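Moving in together after eight months – too soon?

patchwork_penny
Hi everybody, longtime reader, and I've finally worked up the nerve to post. My boyfriend and I have been together since last May and he's asked me to move into his place in Patotport. I love him to bits, I really do, but I have my own little apartment in Nassar, and it took me forever to get it how I like it (the yellow kitchen! the window seat!). My rent is 1,209 a month and he says it's silly to keep paying it when I'm at his place most nights anyway. He's got a point. I just feel a bit sick whenever I think about handing back the keys.

lakeside_mom
Oh honey, keep the apartment a while longer. I gave mine up at 26 for a man with a very nice boat, and I spent the next winter on my sister's couch in Costovico with two cats and a lamp.
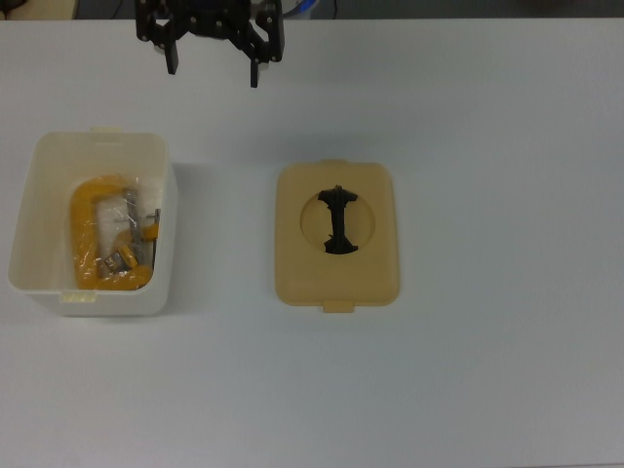

I'm not saying yours is like mine was! He may be a perfect sweetheart. But that sick feeling is worth listening to, and if he loves you he can wait until your lease is up.

TwoSpoons
I have to disagree with lakeside_mom here, with affection. I felt sick before I moved in with my husband too, and before the wedding, and before we bought the sofa – some of us are just nervous people. Does he know about the window seat? Have you told him what you'd miss?

patchwork_penny
No, I made a joke about his shower curtain and changed the subject. He did offer to clear out the spare room for my sewing things, which was sweet of him.

Marigold_K
Could you sublet for the summer? My cousin did that with her place near Pelside and only lost 200 a month on it, and she had somewhere to go back to.

lakeside_mom
Now that I could get behind. TwoSpoons, I still say eight months is early, sofa or no sofa.

TwoSpoons
We moved in at five and it's been nineteen years, so there! But yes, the sublet is a good idea. Talk to him first, Penny, over dinner, with the TV off.

patchwork_penny
Okay, I'm making lasagna tonight and I'm going to bring it up. Thank you all, I'll come back and tell you how it goes.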